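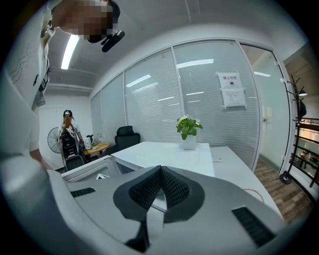 What do I need to build the Stutik hand gripper?
A 3D printer, two finger pads, a Furnival servo board and a free weekend. Prints take about 70 hours all up. Grey filament, any brand.

Can I do it at home?
Yep. Half of ours were done in a garage. Soldering's minimal – 2 joints, both on the power lead.

Which pads?
The textured ones from Patetti. Smooth ones slip on mugs. Glue them before you fit the fingers, not after.

My fingers don't meet in the middle.
Loosen the left link, close by hand, retighten. Still off? Reprint part 71, the early file was undersized.

Do I need a bench at the shared workshop?
For calibration, yes. Any desk is fine for the rest of the assembly. Book thru Roxana Condori, mornings are quietest.

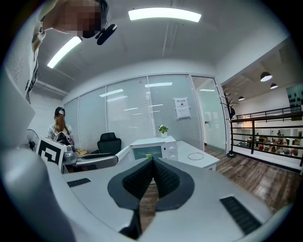

Bring your own laptop and charger, plus a USB cable that does data. Plenty dont. Roxana has a spare Grallberg hex set but it's missing the smallest key.

How long does the battery last?
Haven't timed it properly. It's a 3000 mAh pack, gets us thru an arvo. Don't leave it charging overnight.

Where are the files?
Members' folder, under Stutik. New finger design goes up in January.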